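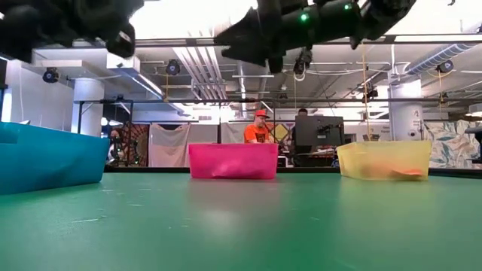 R. Szilágyi
Bench columnist, Adberg Shared Workshop newsletter

30 December 2021

Tovevora: is the sorting table worth another season?

I was asked for a progress report on Tovevora and I'll give one, but anybody hoping for cheerleading should skip to the tool loan list.

For members who have only walked past it, Tovevora is the two-arm sorting build on the green table. The plan when it started in April was that you could dump a box of mixed leftovers from a build day on the table and the arms would put each piece in the right bin: blue for printed parts, pink for hardware bags, yellow for everything else. I said then that "everything else" was going to be most of the box. I still think so.

The arms do move well now. I'll give the build group that without a fight. The jerking we had over the summer is gone, and the new joint settings mean you can have both arms over the table without one of them stopping dead every few minutes. The cable from the left arm no longer snags on its own elbow, which cost us two evenings and a connector.

Picking is another matter. The group kept a log over the last stretch of bench nights, and it shows 1083 attempts. Of those, 102 are marked as failed. That sounds pretty good until you read how a failure was scored. A piece that was dropped and picked up again on the second try went down as a success. So did a piece that landed in the wrong bin, on the grounds that the grip itself was fine. I asked for those to be split out and was told the log doesn't store which bin a piece went to. For a sorting machine, I'd call that a gap.

There is also the shine on the table. It's a glossy top, and with our ceiling lights on it throws back bright patches that shift color depending on which bin is nearby. The vision software reads some of them as parts. I watched the right arm make a very careful attempt at picking up a reflection, close on nothing, and carry the nothing over to the pink bin. A matte mat would cost less than lunch. It has been on the to-do list for months, under the heading "cosmetic."

The see-through yellow bin gives the software trouble too. Anything orange or red inside it can show through the side, and then the arm wants to go back and get it. Swapping in a solid bin is my suggestion. The group would like to fix it in code.

Now the money. The request in front of members is for up to 2000 dollars, mostly for a second pair of grippers from Trivell with softer fingertips. The current ones are hard and pointed, and I agree they aren't great with bags. But I haven't seen a test with a bit of rubber glued on, and I'd want to see that before we spend anything. Trivell's sales page says its fingertips are good for "most household objects," and I have learned to be careful with the word most.

What I would support is a smaller step. Put down the mat, change the yellow bin, tape some rubber on the fingertips and run 3000 attempts with the destination bin written down every time. No second tries counted as wins. If the numbers hold up I'll vote for the grippers myself and write something nicer.

Bench nights carry on as usual in the new year. If you plan to help with the log, bring a laptop, and please leave the overhead cables alone even if they look untidy. The routing is deliberate and took a long time to get right. Boxes of mixed leftovers are welcome, the messier the better. Pre-sorted ones are no use to us, and we've had three.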